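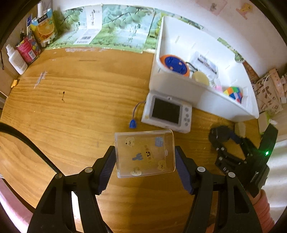

Minutes, Packing and Returns Staff Meeting

Emness, Wiriya site, upstairs break room
28 Nov 2022
Chair: Alfredo Cabrera
Present: day shift packing, returns desk, maintenance, one person from the Clatilent project office. Evening shift sent written comments.

1. Minutes of the October meeting
Accepted with one correction. Under item 4, the trial at the returns desk was agreed for six weeks, and the draft left out the end date. The corrected copy is on the board.

2. Hand-held gripper work at the returns desk
Alfredo reported on the small-goods sorting trial. Staff on the trial hold a two-fingered gripper and use it to pick up mixed items from a table, such as clear plastic boxes, and put them where they belong. The recordings go to Clatilent, who will use them to set up the Trametine sorting arm. The total stands at 1413 recordings accepted.

The returns desk said clear plastic boxes are still the slowest item. They slide in the jaws if picked up near a corner. Clatilent asked that staff go on handling them at their own speed and leave failed picks in.

Wrist and forearm strain was raised again. Two people have asked to come off the trial for now and this was agreed with no change to their hours. Turns with the tool are cut to 33 minutes, followed by ordinary desk work. Maintenance will look at whether the cable can be hung from overhead so it does not drag on the arm.

3. What the arm will and will not do
The project office confirmed the arm will take single small items out of open bins. It will not open parcels, read customer notes or decide on refunds. Bagged items and anything with a loose cord stay with staff until further notice.

Evening shift asked in writing whether returns jobs will be cut. Alfredo said there are 19 posts across packing and returns and the budget for next year has the same number. He could not speak for the year after. Several people asked for that in a letter from management. Alfredo will request it.

There was some discussion of what the desk job becomes if the arm does the sorting. The desk expects more time on damaged goods and phone calls, and less moving about. One person said she would rather sort than be on the phone all day. It was agreed that phone work will be rotated, with the rota drawn up by the desk itself.

4. Training and pay
Anyone who will clear jams or restart the arm needs the 6 hour course. It will be held in paid time. The question of a higher rate for trained staff was not settled. Packing feels that if the duty is on the job sheet it should be paid. Carried over to the next meeting.

5. Recordings and privacy
Sleeves and hands show up in the recordings. Staff asked who can view them. Clatilent said its project team only, and that nothing is passed to supervisors for timing or review. The meeting wants this in writing before any more sessions are booked.

6. Other business
The microwave has been reported again. Locker keys for new starters are with the front office.

Actions
Alfredo Cabrera: letter on posts; pay question to management.
Clatilent: written statement on recordings.
Maintenance: overhead cable.
Returns desk: draft phone rota.

Next meeting to be posted on the board.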